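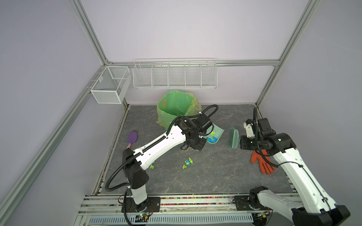 I put off buying a new dustpan and brush for far too long, mostly out of stubbornness, and in March the old one finally cracked down the middle while I was sweeping up paper scraps after a long afternoon of cutting and gluing. So I ordered the Jarnska set, the one with the pale mint pan and the green hand brush, and I have used it nearly every day since!

The brush is the star for me. It gathers up curls of paper and little torn bits in a couple of short strokes, and the bristles have kept their shape so far. The pan sits nicely against the floor if you tip it a little (hold it flat and a thin line of dust gets left behind, which drove me batty the first week). I like to keep it right next to the bin so there's hardly any walking to do – lazy, I know, but my knees are grateful.

Now for the grumbles. The handle on the pan is a bit short for big hands, and with a rubber glove on it feels shorter still. I also tried the Moreck set my sister swears by, and its brush is softer and kinder to a wood floor, though it pushes fine crumbs around more than I'd like.

I paid 18 dollars for mine and would pay it again. If they ever make the pan with a longer handle, I'll be first in line – and my sister can have this one.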